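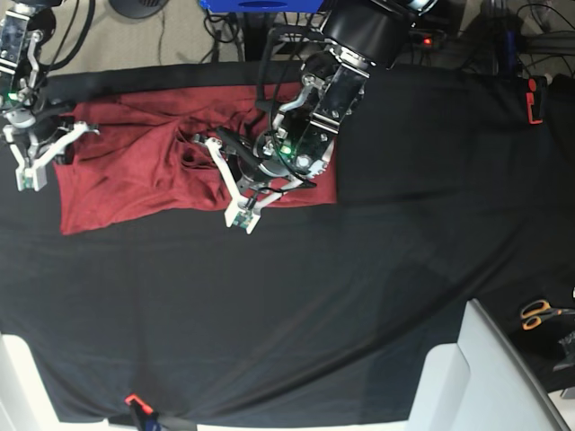

Budget thread, as promised! Two new arms for the folding bench next year, and I've got 17 browser tabs open already.

1/ Varkell quoted us 8 weeks' delivery. Ross Menzies reckons June is safer, so June goes in the plan.
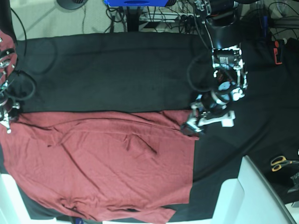 2/ Spares! We put down one set of gripper fingers last time (silly). I'm asking for 40 this time

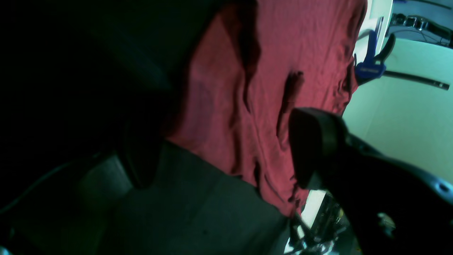
and a decent line for cables and clamps, which always get forgotten.
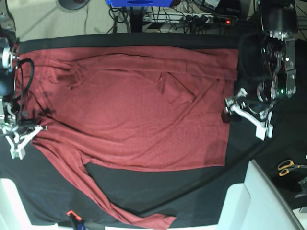

3/ Shirts. More than 90, long sleeves included. Cheapest thing on the list and still the one I'll have to argue for.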